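Home | News | What's On | Get Involved | Shop | Contact

For immediate release
4 December 2022

FONDTHORPE COMMUNITY SHOP TO REOPEN IN JANUARY WITH LONGER HOURS, A BIGGER FLOOR AND A PROPER PLACE TO SIT DOWN

The village shop in Fondthorpe will open its doors again in January after the largest set of changes since residents bought the building, and everyone involved is delighted to be able to say so at last. The new shop will have nearly twice the floor space of the old one, a bread counter, a parcel desk and a small seating area looking out over the green. It will be open from early morning until evening, every day of the week.

Fondthorpe has had a shop on the same corner for longer than anyone can remember. When the last private owners retired, 400 households and supporters bought shares to keep it going, some for themselves and some as presents for grandchildren who had only ever known it as the place with the ice lollies. Those shares paid for the building. The work now coming to an end has been paid for by trading profits, a second share offer over the summer and a great many cake sales.

For people in the village the shop matters because the next nearest one is at Tromness, and the bus there doesn't run in the evening. If you don't drive, running out of milk at teatime has meant going without. That was the complaint heard most often in the spring survey, well ahead of prices and parking, and the new hours are the answer to it.

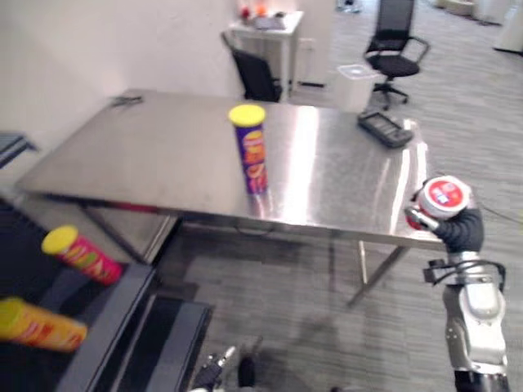 The survey went to every home in the parish and 200 forms came back, many of them with extra sheets stapled on. People wrote about the things they wanted to buy, of course, but they wrote just as much about how they wanted the place to feel. They asked for wider aisles for pushchairs and wheelchairs. They asked for somewhere to put down a bag while looking for a purse. Several asked, very firmly, for the noticeboard to stay, and it will stay, in the same spot just inside the door, with the same drawing pins.

On the stock side, the biggest wish was for a weekly shop that could be done in one go. The old layout had room for the basics and not much else. The new one has been planned to hold fresh fruit and vegetables, chilled food, tins and jars, baking things, cleaning products, pet food and a decent choice of snacks and drinks, and there will be a full shelf of gluten-free food where there used to be a single basket. Loose rice, pasta, oats and lentils will be sold by weight, so please bring your own tubs.

Bread will come from Langlois, the bakery at Tromness, which has agreed to make its first delivery of the day to Fondthorpe. That means warm rolls on the counter before the school run — something the village has wanted for years! The order to begin with will be white and brown tins, a seeded loaf, rolls and a tray of currant buns, and it will change as we find out what sells. Anyone who would like a loaf kept back can put their name in the book at the till the day before.

Langlois will also be supplying the cakes for the seating area. There will be four tables and a bench, tea and coffee at sensible prices and no rush to move on. The knitting group has already claimed the corner nearest the radiator for its winter meetings, and the reading group would like it known that it asked first.
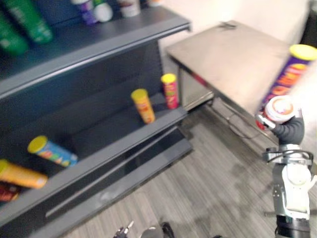 Some 22 growers and makers from the district have signed up to sell through the shop, which is more than it has ever dealt with. They include egg producers, a cider orchard, two beekeepers, a cheesemaker and the allotment society, whose spare beans and courgettes will go into an honesty crate by the door in summer. Small producers will be able to bring in small amounts. If you have one good plum tree and a week when it all comes at once, come and talk to us.

The cooking sauces and pickles made by Dollodetti will be back too. Regular customers will know how fast the green tomato pickle went last winter, and a larger order has been placed this time. Dollodetti is also lending its kitchen for two evening classes on making marmalade, with places to be booked through the shop once it reopens. Seville oranges will be on sale in the same week.

The building itself has kept its character. The old front window has been repaired and will go on being dressed for each season by the primary school. The step at the entrance has gone and there is now a gentle slope up to a wider door. At the back, the storeroom wall has been moved, which gave most of the new floor space, and the roof above it has been insulated for the first time. The till point has come forward so that whoever is serving can see the whole shop, and say good morning to people as they come in.

Better fridges have gone in as well. The old ones were noisy, costly to run and fond of freezing the lettuce. Their replacements all have doors, and we expect them to use a good deal less electricity. Any saving will go towards keeping everyday prices down, beginning with milk, bread, eggs and potatoes.

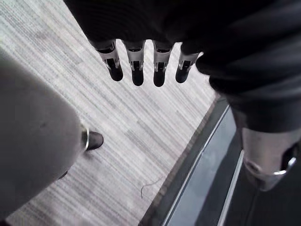

The parcel desk is new to Fondthorpe. Residents will be able to send and collect parcels during all opening hours, pay household bills and top up a phone. Prescriptions from the surgery at Tromness will be brought over on weekday afternoons for people who have asked for the service, and forms for that are available from the surgery now.

The shop will be run by a small paid team supported by 35 residents who have each offered a regular shift. More help would be very welcome, particularly in the early mornings and with deliveries to people who can't easily get out. Training is given, shifts last two or three hours and you don't need to have worked in a shop before. Young people doing an award scheme are warmly invited to ask about weekend places.

Until the reopening, the temporary shop in the village hall will carry on as usual. It will close at lunchtime on Christmas Eve and open again after the bank holidays, then shut for good when the move is made. Christmas orders for vegetables, cheese and bread can be handed in at the hall. Please bring back any egg boxes you have at home — we are very short of them.

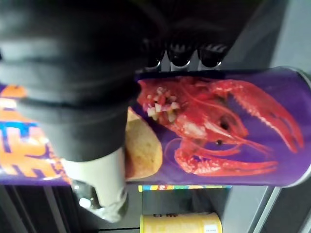

A tall purple snack can, lying on its side.

Opening day will begin with tea and currant buns for all comers, and the school choir has promised a few songs on the green if the weather is kind. The exact date will be put up on the noticeboard and in the parish newsletter as soon as the final inspection is done. Shareholders will receive theirs by post. Everyone is welcome, whether or not they hold a share, and that includes our neighbours from Tromness.

ENDS

Notes to editors
Fondthorpe Community Shop is owned by its shareholders, who have one vote each whatever the size of their holding. Press visits before opening can be arranged through the shop office.

Comments

marshlane_gran
Wonderful news. Will the birthday cards be coming back? The hall has only had the sympathy ones since October.

PeteOnTheGreen
Well done all. Warm rolls before the school run will make me very popular at home. Is there going to be a bike rack?

Fondthorpe Shop
Yes to cards, and yes to a bike rack, by the side wall.

tilly_b
Put me down for marmalade please, both evenings if that's allowed

More news
Second share offer closes: thank you
What you told us in the spring survey
Temporary shop: Christmas opening hours
Green tomato pickle: the recipe we are allowed to share
Help wanted with home deliveries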